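Search this site
Enter keywords
Go

Print this page | E-mail to a friend

Sweeping up at Pronden

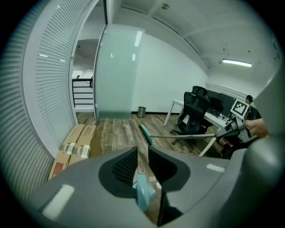

I had pencilled in an hour for the Pronden open day and stayed until they were stacking the chairs. It was a Saturday in May, it was raining, and I have not had so much fun in an office since I left my last one.

Pronden teaches robots to do housework. Before any robot gets a go, though, people have to do the job themselves, over and over, with a gripper in each hand. Each one has a camera looking out over its fingers, and a square black-and-white marker helps the computer work out where a gripper is. The robot learns from the recordings. That was the theory, and Rania Helmy got through it in five minutes flat before asking who wanted to sweep.

I did! So did everyone else, and a queue formed.

Sweeping with grippers is wonderfully hard. You know perfectly well how to use a broom, and then you find that your wrists know it and you don't. The handle wants to roll. You squeeze too much, or let go at the end of the push, and the bits you were chasing stay exactly where they were -- little white scraps on a wood-look floor, easy to see and maddening to shift. Taras Kovalchuk, who has recorded 168 sweeps for the project they call Keketti, told me to slow down and stop looking at my hands. I got better. My best run took 15 seconds and I'm still pleased with it.

What I liked most was how ordinary it all was. The work goes on among the desks and the window blinds, with a push broom, and the mess is proper mess. Touran Sharifi looks through the recordings afterwards and keeps plenty of the clumsy ones, as long as the floor gets swept in the end. The collection stood at 1049 when I visited and she wants 4000 before the next round of training.

And the robot? It had its turn after lunch, in another room. It missed a corner, went back for it, and got a cheer from a boy standing on his dad's shoes. I cheered too -- I'd missed the same corner myself.

Pronden plans another open day in the autumn, with wiping tables added to the list. Go early, as the queue for the broom gets long.

Print this page | E-mail to a friend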